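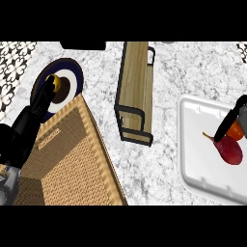 3.2 Veining and perceived cleanliness

Figure 2. Rendered white marble countertop with irregular grey veining, seen from above, with patterned tile floor at the upper left.

We were delighted by how strongly surface pattern shaped people's answers! In the Kulport survey, 46 home cooks rated stone samples for cleanliness, first plain and then veined. Veined samples scored higher in both rounds – even when crumbs had been scattered on them. Horobets and Wojcik saw a similar effect with speckled floor tile in their April pilot, and the match between the two materials is exciting. Busy patterns seem to hide small marks that stand out on plain white. Section 3.3 takes up grout color, where the ratings were far more mixed.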